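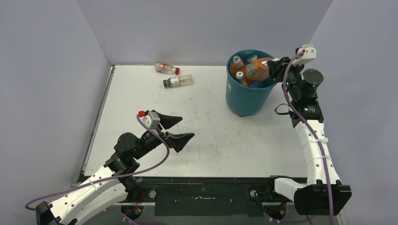 # Visit report: packaging sorting, Griltden open day

Date of visit: Mar 30, 2022
Host: Kema, Griltden site
Contact: Sioned Pritchard, packaging recovery

## Purpose

We went to see how Kema handles mixed beverage and condiment packaging before it is baled, and whether its handling rules could be applied to our own canteen returns. The tour covered intake, the bench room and the bale store. The wash line was closed to visitors, so nothing in this report covers washing.

## Intake

Material arrives in 500 liter cages from two sources: the Birkura shopping center and the Gunawan food hall. Each cage is weighed on a floor scale and tagged by source. The last full month on the board in the corridor was August, with 346 kg from Birkura and 984 kg from Gunawan. The Gunawan figure includes jars, and Pritchard warned us against comparing the two directly.

Cages are tipped onto a slatted chute. Film and cardboard are pulled by hand at that point. Bottles, jars and small tubs go forward. Glass is removed before the bench room, and the site treats any glass found later as an intake fault.

## Bench room

The bench room is used for small-batch checks. The work surface is a white tabletop with pale walls on three sides, and a teal bin stands on it to take the packaging. The surface is scuffed from use. Pritchard said the white top was chosen so that drips and loose caps show up, and that it is replaced when the marks start to hide them.

A batch is a mixed lot. Small bottles with residue are the slowest items. Thin sauces drain if the bottle is left open and inverted, but thicker ones cling to the wall and have to go through a cold rinse. The site's rule is that residue you can pour is removed at the bench and residue you can't pour is left for the wash line.
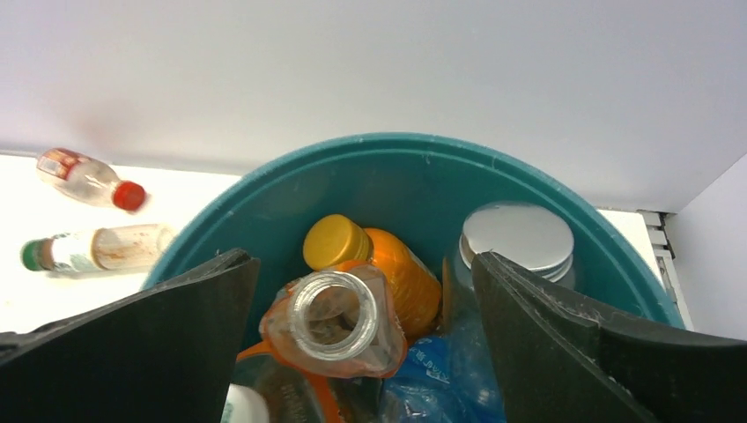
Caps stay on unless the bottle is going to be flattened. The bodies are mostly PET and the caps are a polyolefin, so the two separate in the float tank after shredding. Loose caps are a nuisance on the floor and tend to fall through the cage mesh. Metal lids are a different matter and are taken off at the bench, along with any foil seal left on the rim.

Sleeves and wrap labels are the main quality problem. A full-length shrink sleeve can cause an optical sorter to read the sleeve material instead of the bottle. Partial wrap labels are tolerated if at least half of the body is clear. We asked whether customers could be told to remove sleeves. Kema tried a notice at Birkura and saw no change in the bales.

## Flattening

Tea bottles make up much of the food hall material. They are thin-walled and crush easily by hand. The method taught on site is to open the cap, press the body flat from the base toward the neck, and leave the label where it is. Twisting is discouraged - a twisted bottle springs back and can hold liquid in the folds.

Flattened bottles pack better but they also slide over one another on an inclined belt. Kema runs the bale store belt at a lower angle for this reason. Bale 47 was open for inspection. It was dense and even, with a few colored sleeves showing on the outer face and no glass that we could find.

Brand sorting is not attempted. A 康師傅 tea bottle with an orange label goes the same way as any other clear bottle with a printed wrap. 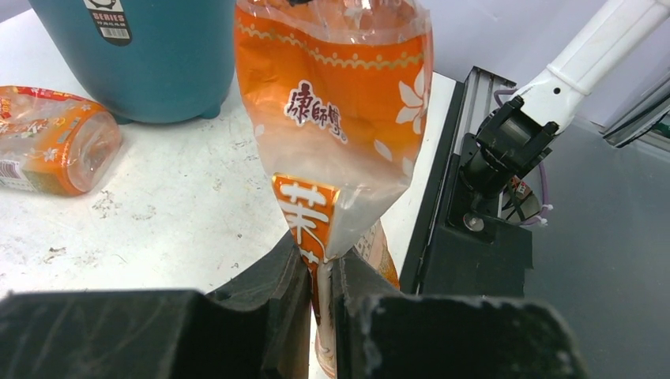

**Does a bottle have to be empty before it is flattened?**

It has to be drained, but a film of liquid on the inside wall is accepted. Anything that pours goes into the bench drain first.

## Points for our own site

- Use a pale surface at the sorting point. Our current steel counter hides spills.
- Put a separate tub out for metal lids.
- Drop the instruction to remove plastic caps. It costs time and the washing contractor should not need it, though we should get this confirmed in writing.
- Tag returns by source for one month before changing anything else.

## Open items

Pritchard agreed to send the bale specification and the accepted limit for sleeve material. We still need the rinse water figures from the wash line, and a price for collecting a half-filled cage. Parking at Griltden is at the rear gate only; the front entrance is for cage deliveries.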